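Subject: Re: [playswap] toy kitchen stuff, what to keep?

Isamu Iwasaki wrote:
> We have way more play food than the kids ever touch. Does anyone
> sort theirs, or does it all go in one bin? Also, is it worth
> holding on to the little dishes?

Hi Isamu,

Keep the dishes! Ours get used way more than the food does. Everything went in one bin until November, and all that meant was the whole bin got dumped out every time somebody wanted a pot.
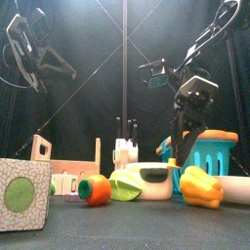 So now the teal basket is for dishes only, and I've stopped caring if the white pot ends up under the plates at home. The wooden pieces live on the shelf because they're too bulky for any bin I own (I tried 6 of them, don't ask).

Play food is where I'd be ruthless – keep what gets "cooked" and pass the rest along.
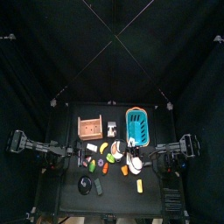
My niece plays restaurant with hers and will happily serve the same lunch 11 times, so a small crate of food is plenty. If you're giving any away, I'd love first dibs on cups. I can pick up after 4 most afternoons.

Britt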